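Folding on the Sofa: A Laundry Gallery from Brollavwood

Home / Galleries / Around the House

Welcome back, everyone, and thank you for all the kind notes about the pantry shelves (I'm still working my way through them, so if you wrote and haven't heard from me yet, please don't think I've forgotten you!). I promised ages ago that the next gallery would be laundry, and February seemed like the right month for it, with the heavy clothes all in rotation at once and not a decent drying day in sight.

If you're new, my name is Fadi Farah and I keep these pages for the Bruvoler home-keeping circle, which is a grand name for a bunch of people who like talking about drawers and dishcloths. We swap methods, we argue a little, and once in a while somebody changes the way they've folded a towel for half a lifetime. The subject this time is folding on a sofa. Plenty of us don't have a laundry room or a big table, and I've come to believe a sofa is a perfectly good place to get through a basket of clean clothes, as long as you set it up first.

Setting it up mostly means a sheet. I like one spread right across the seat and hanging a bit over the front, so the clean things land on something clean, and when you're done you can gather it up by the corners and give it a shake outdoors. A small check or a fine grid is my favorite pattern for the job, because the lines give you something to square your edges against. I learned to fold on a plain white sheet and my piles leaned like old fence posts.

Then there are the covers. I have a real soft spot for a quilted throw with lace on it, the kind that goes over the back of the sofa and makes the whole room look as though company is expected. Yes, they slide around, and yes, lace catches on zippers if you aren't careful. I'd still rather have them than not, and pink over blue is a combination I will defend to anybody.
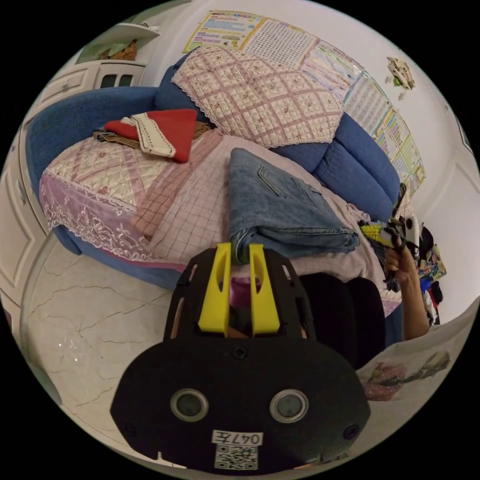 Blue sofa, pink quilting, and a folded pair of jeans on the checked sheet. The red piece with the white trim sits on top of a small stack at the end of the seat. 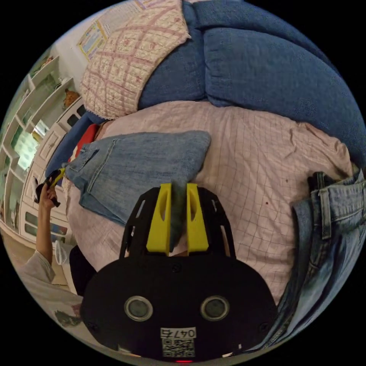
Light blue denim folded into a rectangle, back pocket and double stitching showing, with the lace-edged pillow at the upper left for company.

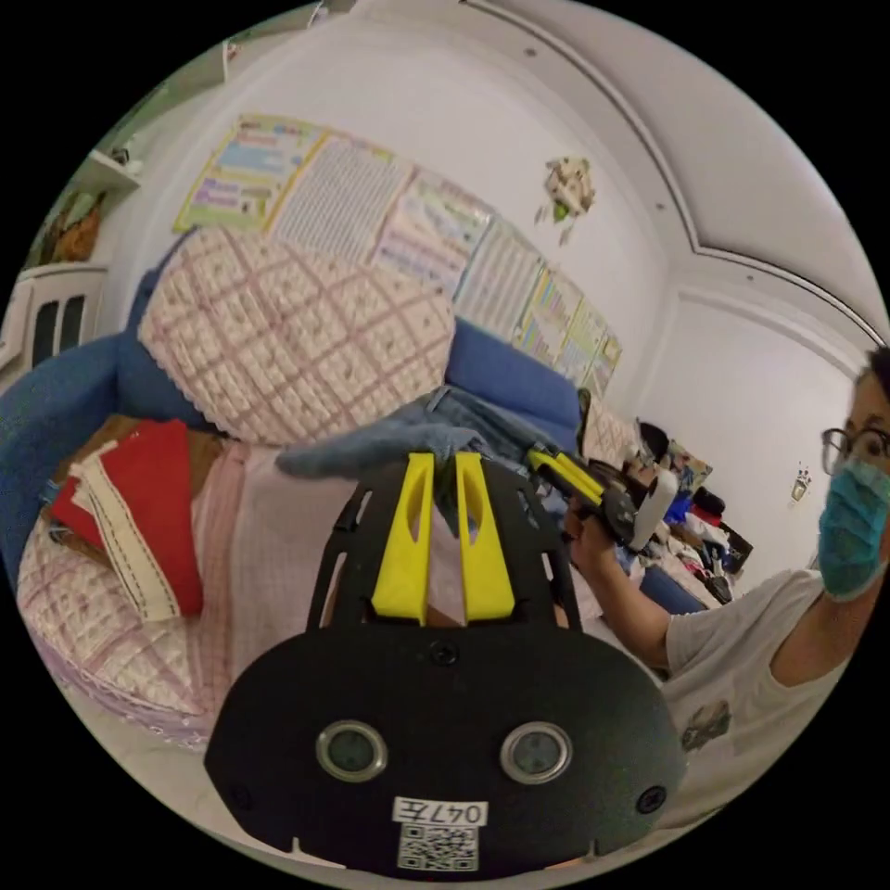 Denim is where I always like to begin, and I know some of you do it the other way around and save it for last. My thinking is that jeans are stiff and they hold their shape, so once you have a pair or two done you've got something solid to build against, and the slippery tops can wait their turn. I lay them flat, one leg over the other, and run my palm down the seam from the waist to the hem. The little point at the seat gets tucked in (this is the step everybody skips, and it's why the folded pair bulges on one side). Then I bring the hem up toward the waistband and fold again until it's a block about the size of the shelf it's going on. Pocket side out, please! It's so much easier to tell two similar pairs apart by the pockets than by a blank stretch of leg.

One of our members wrote in to say she rolls hers, and I did try it for a while. Rolling is lovely for a suitcase. In a cupboard, though, my rolls came undone whenever I pulled one from the middle, and I went back to flat folding within 2 weeks.

Small stacks are the next thing I'd ask you to think about. I used to pile everything up as high as it would go, very proud of my tower, and then somebody would sit down on the other end of the sofa and over it went. Now I keep my stacks low and put the bulkier, plainer things at the bottom, with the brighter and lighter ones on top. It takes up more of the seat, but you can pick up a low stack in both hands and carry it down the hall without holding it steady with your chin.

Belts and anything with a strap deserve a word too. If a belt is going to stay with its garment, fold the strap in along the length of the piece so that it doesn't trail, and put that one low in the stack where the weight keeps it tidy. Loose belts I hang on a hook inside the wardrobe door. I bought mine at Khalaf's, the housewares shop down by the old grain hall (the one with 1883 carved over the door), and they've held up beautifully. A packet of 12 has lasted me through two moves.

Now, the unsorted heap. Everybody has one, and I think it's best to give it a proper place well away from the folding sheet, so that the done and the not-done don't creep toward each other. Bags can go with the heap. I work from whichever side of it is nearest me and I never, ever dig, because digging turns one heap into three. When I spot a missing sock's partner I lay it over the arm of the sofa and keep going.

Working in twos is a pleasure if you can arrange it. A second pair of hands makes sheets and big quilted covers so much easier, and even with smaller things it's nice to have somebody across from you. My nephew helps me with the weekly load, and the two of us can clear it in nearly 60 minutes, with a fair amount of chatter included. On my own it eats up the whole morning.

As for washing the covers themselves, I do the quilted ones on a gentle cycle with the lace edge turned to the inside, and I dry them flat over two rails. Don't iron the quilting, just pull it straight while it's still damp and let it be. The lace I press very lightly from the back with a thin cloth over it. If a scallop has come loose, catch it with a couple of stitches before it goes in the wash, or you'll be sewing on a great deal more of it afterward (ask me how I know).

A few of you asked where we'll be meeting next. We're back in the upstairs room at the Boltatel building, same as before, starting at 10 in the morning, and there's a kettle. Bring one item you've never managed to fold to your satisfaction. I'll be bringing a fitted sheet and I expect to be shown up by all of you.

Next gallery: linen cupboards, large and small. Send me your tips through the contact page, and do let me know whether you're a flat folder or a roller!

Fadi

Filed under: laundry, folding, sofa covers, denim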